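Caderno da oficina, bancada 2
8 de abril de 2019

Segunda-feira, e a pergunta da semana continua a mesma que o Oldřich escreveu no quadro em letras grandes: "já arruma a casa ou não?". Alguém acrescentou por baixo "define casa". Deixo ficar.

Ponto de partida. Na sexta a lista de tarefas domésticas foi revista e sobreviveram três: esvaziar um cesto de papel amarrotado, passar coisas do cesto para uma superfície plana, apanhar coisas miúdas do chão. Dobrar roupa saiu da lista depois de uma reunião em que falámos muito e não dobrámos nada. O cliente, a Solevier, queria a roupa. O cliente quer sempre a roupa. Respondi que primeiro vinha o lixo, e o Chalerm Wiriya traduziu isto para linguagem de relatório: "priorização de objetos deformáveis de baixo valor". Fica assim registado, com a minha admiração.

Cesto de papel

Comecei por achar que era a tarefa fácil. Uma pessoa enfia a mão, puxa, já está. Com pinças nas duas mãos descobre-se depressa quanto do trabalho era feito pelos dedos sem nos avisarem. O papel não tem lado. Não tem pega, não tem centro, e o bocado que se vê raramente é o bocado que vem. Agarra-se uma ponta e vem uma família inteira, ou então vem um canto rasgado e o resto fica lá em baixo, ofendido.

Notas para quem fizer isto a seguir:

A esquerda entra no cesto, a direita espera sobre a placa branca. Parece desperdício ter uma mão à espera, mas quando tentei trabalhar com as duas lá dentro enrolei os cabos um no outro e perdi mais tempo a desfazer a trança do que a mexer em papel.

O cartão vincado é mais simpático do que o papel: tem arestas, a pinça encontra onde fechar. O papel fino cede, a pinça fecha em cima de nada e nós juramos que temos qualquer coisa.

O cabo da esquerda apoia-se na borda do cesto e puxa um bocadinho para baixo no fim do movimento. Não estraga a tentativa, mas nota-se no pulso ao fim da manhã.
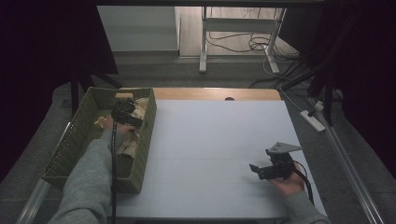 Contas do dia

Feitas com o Oldřich a ditar e eu a escrever, portanto os erros de aritmética são dele e a caligrafia é minha.

Tentativas gravadas no cesto: 200.
Em que saiu exatamente um objeto, à primeira: 59.
Em que a pinça fechou e não trouxe coisa nenhuma: 17.
O resto divide-se entre "veio mais do que se pediu" e "caiu a caminho". O Oldřich queria juntar as duas numa só categoria, a que chamou "entusiasmo". Votei contra. Veio a mais e caiu pelo caminho são problemas diferentes, um é de escolha e o outro é de força, e se os misturarmos agora vamos andar em maio a perguntar porque é que a curva não mexe.

Convém lembrar que estes números são de pessoas. Pessoas com pinça na mão, olhos a funcionar e décadas de experiência com papel. Se nós acertamos à primeira nesta proporção, não vejo grande motivo para exigir ao modelo que nos envergonhe. O Chalerm discorda: diz que o modelo não se aborrece, e que metade das minhas falhas depois do almoço são aborrecimento puro. Não tenho dados para o contradizer. Tenho alguns a favor dele, infelizmente.

O modelo atual, treinado com o conjunto antigo (483 episódios, ainda do tempo da bancada Lonby), aprendeu bem a descer e mal a decidir. Desce com uma confiança que eu gostava de ter na vida. Depois fecha onde calha. Se calhar numa aresta, parece um génio. Se calhar numa cova do papel, levanta o ar e vai depositá-lo no sítio certo com todo o cuidado.

Chão

Muda tudo quando se sai da mesa. Na mesa, o braço da pessoa tem altura certa e o corpo sabe onde está. No chão estamos agachados, a pinça vem baixa, e o ponto de vista que sobra é o da própria pinça: os dois dedos verdes abertos, ladrilho cinzento-claro e uma junta que atravessa tudo em diagonal.

Gosto das juntas. São a única coisa que diz a que velocidade vamos e para que lado. Ladrilho liso não dá informação nenhuma, é como conduzir no nevoeiro. O Chalerm fez as contas ao alinhamento e confirmou que os troços com junta visível se recuperam melhor do que os outros, o que me deu razão numa coisa que eu tinha dito por palpite. Anoto a data, que está lá em cima.

Problema em aberto: a sombra. Com a pinça baixa, o sítio que interessa, mesmo entre os dedos, é também o mais escuro. Um objeto escuro e pequeno pousado ali vai confundir-se com ela. E depois há os riscos. Há um traço curvo, muito ténue, que tanto pode ser um cabelo como um arranhão no ladrilho. Estive a olhar para ele no ecrã mais tempo do que admito em público e não decidi. Um aspirador passava por cima e seguia com a vida. Um sistema que pretende "apanhar o que está no chão" tem de ter opinião sobre o assunto, e a minha experiência é que ter opinião sai caro.

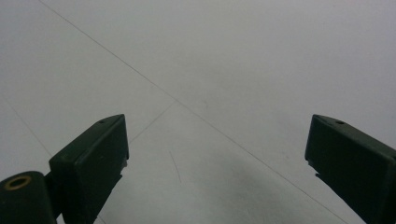 Resposta provisória à pergunta do quadro

Esvaziar um cesto de papel: sim, com paciência e alguém por perto. Numa oficina, onde o cesto está sempre no mesmo sítio e o conteúdo é sempre da mesma laia, até apostava dinheiro, desde que fosse o da Solevier.

Apanhar coisas do chão: objetos grandes e com forma, em breve. Miudezas, não me perguntem antes do verão.

Arrumar a casa: a Kopecký mandou um folheto em que uma máquina põe a mesa para quatro. O Oldřich afixou-o ao lado da máquina do café. Eu reparei que o folheto não mostra ninguém a levantar a mesa.

Para amanhã

Separar os episódios "veio a mais" dos "caiu". Oldřich, com ou sem entusiasmo.

Repetir uma série no cesto só com cartão e outra só com papel fino, para ver se a diferença é real ou se sou eu a ter preferidos.

Prender o cabo da esquerda mais acima na manga. Tentar com velcro antes de alguém sugerir fita adesiva.

Pedir à Histanberg as almofadas de borracha mais macias para os dedos. Já pedi duas vezes. À terceira vou em pessoa.

Chão: experimentar luz lateral. E passar um pano naquele ladrilho, a ver se o traço sai. Se sair era cabelo.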